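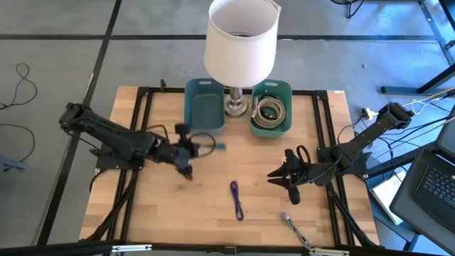

The table as it stands, lamp and all

Is a two-arm cable sorter worth finishing, or are we kidding ourselves?

Pirjo Keskinen
Posted in Home and Workshop Builds, January 2023

I belong to a shared workshop in Tokthorpe and a few of us have been building a table that puts cables away. Two arms, one on each side, a black frame around the lot, and two plastic bins along the back. You leave coiled or bundled cables on the wood and the arms are supposed to pick them up and drop them in a bin. I was never the believer in the group. I said in June it would be a toy and I still think so, but I've been asked to vote on whether we spend more.

So far it has cost us $1184. The next step is another $493 for better fingers and a second camera, and the person who wants it promises that will fix the misses. I've heard that before. On a good evening it gets a stiff beige cable into the bin and everybody claps. Soft cables slide out of the fingers or get dragged over the edge.

My other complaint is the table lamp. It sits between the bins and the others insist it stays, as a test of whether the arms can work around things. To me it's one more thing to knock over, and I'd take it off until the simple job works.
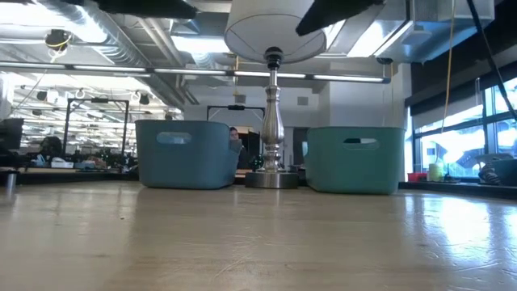 The tabletop is shiny as well, and we have a big window on one side. Misses seem worse on bright days, though I admit we haven't kept any record – that's just my impression, and the others say I'm looking for excuses to stop.

Would you pay for the upgrade? And has anyone got soft cables to work with plain two-finger grippers?

Vedness

cables are hard. get the second camera, you'll need it sooner or later. we spent over 2000 on ours and it's great

Ottilie Schnyder

I wouldn't pay yet. Your friend may be right about the fingers, but with no record of the misses there's no way to tell, and you'd be having the same argument again after the money is gone.

Pick one cable. Put it down in the same spot every time, run it for an evening with the shade down, and write down what went wrong on each try: missed the cable, grabbed it and lost it, or hit something. Next time do it with the shade up. If the shade makes a big difference, throw a matte cloth or a sheet of dull card over the wood before you buy anything. Tape the edges flat or the fingers will catch them.

For soft cable, tie it in the middle with a fat hook-and-loop strap and have the arm go for the strap. It's cheating a bit. We do it at Pokardale and I don't lose sleep over it. Thin rubber sleeves on the fingertips helped some, but they wear out quickly and I can't say they were worth the fuss.

I'm with you on the lamp. Move it to a shelf and bring it back when the plain version works several evenings in a row.

As for the post above, I'd like to know what "great" means. How many cables, and which kind?

Vedness

mostly thick ones. fair point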